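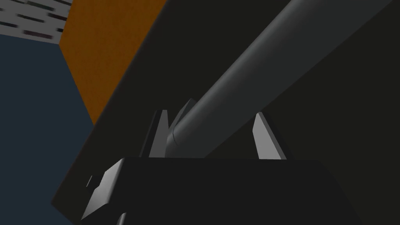 Handrails and Stair Rods: Inspection Checklist

Building: Zalesa, rear block
Last revised: January

Work from the top landing down. Mark each item OK, Watch or Repair, and write the comment on the same visit.

1. Main handrail, top flight
OK. Firm along its whole length. Brackets tight. The end cap turns slightly by hand but does not come off.

2. Main handrail, lower flight
Repair. The second bracket from the bottom has pulled away from the wall. The plug hole is too wide for the old screw, so fill and redrill. Keep the flight open but tape a notice to the door at each end.

3. Rail height
OK. Measured 800 at the landing and the same at the half landing. The old sheet says 806 — ignore it, the carpet has been changed.

4. Stair rods
Watch. Two are missing on the lower flight. The carpet is still tight there but will creep. Zumel stock the same pattern in lengths of 506, and they need no cutting.

5. Nosings
OK. One strip near the fire door has a worn edge. Check again next time.

6. Treads
OK. Creak on the fourth step, no movement underfoot.

7. Lighting
Repair. Half landing lamp flickers when the street door bangs. Reported to Đorđević, who hold the electrical contract. Fitting to be replaced, not just the bulb.

8. Cellar steps
Watch. Rope rail is sound but slack in the middle. Damp patch on the wall beside it, 200 across, no bigger than before. Keep the paint tins off the bottom step.

9. Outside steps, Flernska side
OK. Moss scraped off. Grit bin full. The rail is cold galvanised tube and was free of rust at the joints.

All sizes in millimetres. Repairs to be signed off before the next round — Watch items carry over to the new sheet.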